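Omemis Data Collection – Working Meeting, Minutes
Held at Plivbridge, Thursday, 2:00 p.m.
Present: collection team, training team, hardware support. The Andmont site joined by phone.
Status: approved with corrections to item 4

1. Minutes of the previous meeting

Accepted. The open action on renaming the session folders is closed. The open action on spare finger screws is carried forward to item 6.

2. Count of demonstrations

The target for the fabric set remains 3000 accepted demonstrations. The collection team noted that the target was written before the split between folding and moving was agreed, and asked whether the 3000 covers both. The training team confirmed that it does. Any change in the ratio between the two tasks is to be raised at this meeting and not decided at the station.

Rejected demonstrations stay on the server but do not count. Andmont asked for the rejected material to be kept in a separate folder, as their loader picked up both types last month. Agreed.

3. Labeling of start and end

Operators at the two sites have been marking the start of a demonstration differently. Plivbridge marks it when the arm leaves the rest position. Andmont marks it when the gripper first enters the area over the fabric. The result is that Plivbridge files carry a long approach and Andmont files carry almost none.

The training team prefers the long approach. A short approach can always be cut from a long one later, and the reverse is impossible. Andmont will switch to the Plivbridge rule from Monday's shift. Files already recorded under the old rule will keep their labels and receive a tag in the session notes.

The end of a demonstration is the release of the fabric plus a clear retreat of the arm. A release without a retreat is to be marked incomplete.

4. Wrist view

The meeting reviewed material from the wrist camera on the knit fabrics. Two points were discussed: the sharpness of the fabric compared with the fingers, and how closed-gripper frames should be labeled.

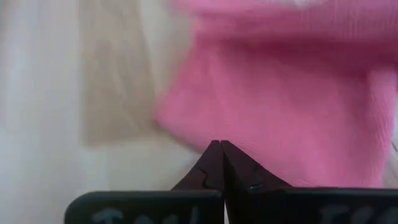
Figure 1. Wrist view, pink ribbed knit. Fingers closed and empty, tips just below the lower edge of the fabric.

On sharpness, the fingers read well and the fabric is softer. The training team does not regard this as grounds for rejection so long as the edge of the fabric can be followed. The ribs are still readable in parts of the piece, and texture of this kind is useful for telling the knit from the plain weaves. Hardware support was asked whether the focus could be moved out. It can, at some cost to the view of the fingertips. No change will be made until a short comparison has been run with both settings on the same fabric.

On labeling, a closed gripper next to the fabric has been entered both as "approach" and as "missed grasp." A single frame does not settle which one applies. The annotator must step through the frames before and after it and use the following rule: if the fingers closed on the way in and have not yet opened at the fabric, the label is "approach"; if they opened at the fabric and closed without holding it, the label is "missed grasp." Where the sequence is still unclear, the label is "unsure" and the file goes to second review.

Correction to the draft: the draft minutes stated that missed grasps would be removed. The decision was to keep them when the operator recovers and completes the task in the same file. Missed grasps with no recovery are rejected.

5. Variation in fabric placement

The training team reported that too many files begin with the fabric in a similar position. Operators tend to return it to a convenient spot between demonstrations. The Cronin sheet, which lists start positions in mixed order, was written for this purpose but has not been used on every shift.

Agreed that the Cronin sheet will be used on all shifts. The position number is entered before recording starts. Bunched and folded starts are both wanted, and the fabric should not be smoothed by hand unless the sheet asks for it. Other flat items may stay on the work surface where the sheet allows it, but they should be moved between sessions so that the model does not learn them as landmarks.

Andmont asked whether color should also be varied on a schedule. Deferred. The current stock of fabrics has to be listed first.

6. Hardware

Finger screws are to be checked at the start of each shift. Hardware support has ordered spares for both sites.

Clock drift between the wrist camera and the arm log was measured again. It is within the limit at Plivbridge. At Andmont it passes the limit on long sessions – the interim fix is to restart the recorder after each break. A proper fix depends on the next recorder release, for which there is no date.

7. Review load

Second review is running some 3 days behind. The training team offered to take the "unsure" files directly until the queue is clear. Accepted, on condition that their decisions are entered in the same log as the others.

8. Actions

Andmont: adopt the Plivbridge start rule; tag older files; separate rejected material.
Collection team: use the Cronin sheet on all shifts; list current fabric stock by color and type.
Training team: write up the closed-gripper rule for the annotator guide; take the "unsure" queue.
Hardware support: run the focus comparison; deliver spare screws; report on drift at Andmont.

9. Next meeting

Same time and place. The focus comparison will be the first item if the files are ready. Meeting closed at 3:10 p.m.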